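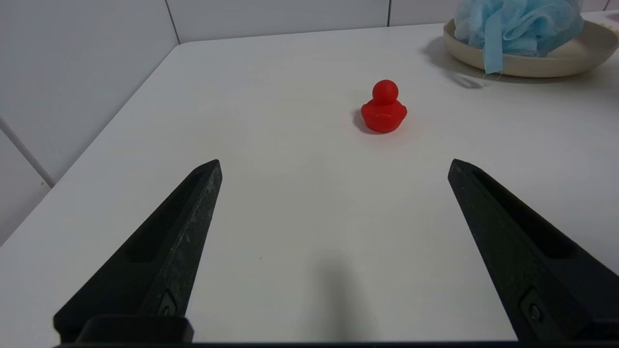

Figure 3. Wrist camera view with the gripper open and the red duck ahead of the fingertips. The bowl and blue bath sponge are at upper right.

4. Collecting the demonstrations

By the time we got to this part of the project we had a working arm, a table, and a lot of opinions about bath toys. The club (we go by Bada, after the first arm we ever built, may it rest) had agreed on one task for the whole term: pick up the duck, put it in the bowl. I pushed for the duck! Lorna Yap wanted wooden blocks, which every other student team at the Nostville meet was using, and she had a point, but a block has flat sides and a duck has a head, and I thought the head would make the grasp more interesting. It did, and then some.

Each demonstration starts with the fingers open and the duck somewhere in view of the wrist camera, as in Figure 3. One of us drives the arm with the hand controller, closes on the duck, lifts, carries it over, and lets go. We recorded 90 of these. Uwe Bauerfeind drove 40 and I drove the rest, and you can tell who is who from the joint traces, because Uwe goes in low and fast and I hover (I hover a lot). We thought about throwing my slow ones out and in the end kept them all, mostly because we had already spent our August on them.

The camera view gave us more trouble than the driving. Two things in Figure 3 matter for what comes later in Section 5. First, the fingers are always in the picture, so the policy gets to see its own gripper and the target together, and we did no cropping or masking to take the fingers away. Second, the gripper throws a soft shadow on the white tabletop, right in the gap between the fingers. Our first color threshold was a quick script from the Seser toolbox that looked for dark blobs, and it loved that shadow. It would pick the shadow over the duck again and again. Switching to a plain red threshold fixed this in an afternoon, and I wish we had started there, seeing as our duck is about as red as a thing can be.

The bowl was a different story. We wanted the policy to cope with a bowl that already had something in it, so for 36 of the demonstrations we left the sponge where it was and asked the driver to set the duck down on top. This is harder than it sounds! The puffy mesh gives way when the duck lands, and you have to let go a bit higher than feels right. Lorna worked out a release height that we all copied, and after that the runs looked much more alike. The strap and cord stayed on the sponge too. We talked about cutting them off and decided a messier target was closer to what a helper robot would meet in somebody's bathroom.

For anyone trying this with their own club, we moved the duck by hand between runs and didn't use a grid. I now think a grid would have been better. Looking back through the starting views, we clearly favored the middle of the table, and the Harms replay tool shows big patches near the left edge that we hardly touched. Section 5 covers how the policy did when we put the duck over there.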